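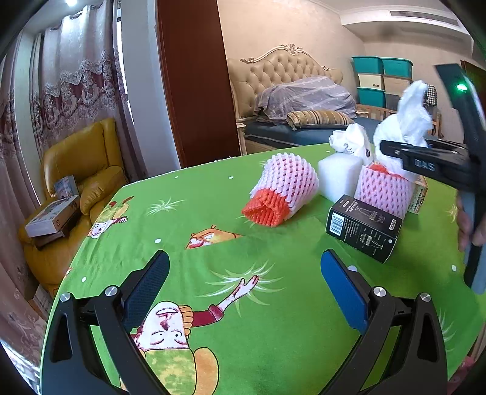 Chapter 3
Collecting Demonstrations

A learning system for manipulation can only be as good as the examples we give to it. In the previous chapter we treated the examples as given: they came in a file, and our task was to fit a model to them. Now we go one step back and ask how such a file is made. A large part of the work is done by people who hold a gripper in the hand and carry out ordinary household tasks with it, in ordinary rooms. The table may have a bright green cloth with cartoon figures on it, and the things on the cloth may be foam net sleeves for fruit, a white foam block, a small carton and a crumpled plastic bag. For a person these are easy objects. For a model they are difficult, because a soft net changes its shape when it is pressed, and a printed figure on a cloth can be taken for an object that lies on it.

We call one complete performance of a task an episode. An episode has a start state, a sequence of gripper positions and openings with the camera images that belong to them, and an end state. The collector decides the start state, and this decision deserves more attention than it usually receives. If the foam block always stands to the right of the sleeve, the model may learn the place and ignore the block.

The running case of this chapter is the Skonby collection, prepared by Lesia Yatsenko and Bohdan Pasichnyk. It contains 3730 episodes from private homes. The first 500 were recorded in one room by one person, and a model trained on them did well in that room and poorly in the next one. The later episodes were shorter and less tidy, but they came from many rooms – and the results improved. We shall return to these numbers in Section 3.4.

After reading this chapter you should be able to:

write a task instruction which two collectors understand in the same way;
choose start states that vary in position, background and light;
decide when a failed grasp should be kept in the data;
estimate how many episodes a simple task requires.

3.1 What the collector is told

Let us begin with the instruction. "Clear the table" seems to be a clear sentence, but it does not say where the objects must go, or whether the bag is an object or a container.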